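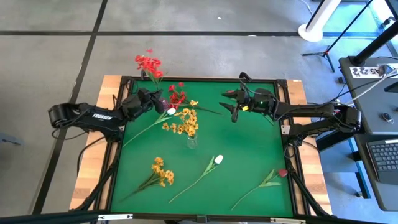

Photo: Reto Rainer

Right arm stops dead halfway to the vase, left arm carries on regardless
Asked September 2, 2020 in Faults and Safety

Two-arm table, fake flowers, one glass vase. The job is to pick stems off the green mat and put them in the vase, which my nan can do while on the phone. For 53 runs it was fine. Now the right arm freezes mid-reach with the fingers open, no error on the screen, and the left arm keeps going as though its colleague had merely popped out. Last time it pushed the vase into the stuck gripper. No breakage, but I'd like to keep it that way. Power cycling buys me 5 minutes. The light on the wrist stays green throughout, the liar.

Is this software, or do I start unscrewing things?
Reto Rainer, Flundcombe

2 answers

Wesholm
Cable, I'd bet. The light only tells you there's power at the wrist, at least on ours. It says nothing about whether the joint is still talking. Switch off, support the arm (it will drop), reseat every connector from the base up, then look for a lead that goes tight when the arm is at full stretch. We lost most of December to one of those.

More urgent: your left arm should not be moving when the right one has gone quiet. Put in a check that stops both if either misses its replies for 900 milliseconds, or less if you can stand the false alarms. Until that works, keep a hand on the power switch and your other hand off the mat.

Dundinwood
had same thing, reinstalled everything, went away. came back. sold it

Comment from Reto Rainer
Found a plug near the elbow that was in by optimism alone. Doing the stop check tonight before I let them near the glass again.

Comment from Rojanasak
Use a plastic cup.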